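Monday at the interfaith open day

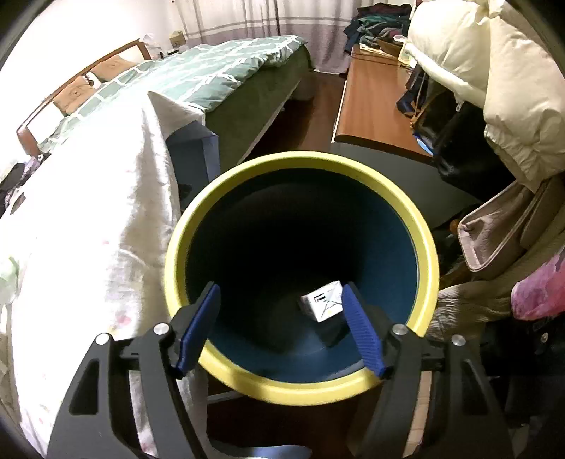

Small white box inside a round container with a yellow-green rim.

I'd never been to anything like it, so I got there far too early and had tea with Petronella Rampersad, who'd come on two buses! The Stelline hall opens its doors every April so that people from minority faiths can meet the ones who write the rules on citizenship papers and places of worship.

Nosipho Swanepoel spoke first, on families who'd left home and still can't register a marriage (561 of them on her list, and she'd written to every one). Then Pravesh Khumalo took questions for nearly 3 hours, bless him. I asked mine badly and he answered it kindly anyway.

Lunch was lentils and flatbread. I missed the choir because I was still talking on the stairs, but Petronella says they were lovely.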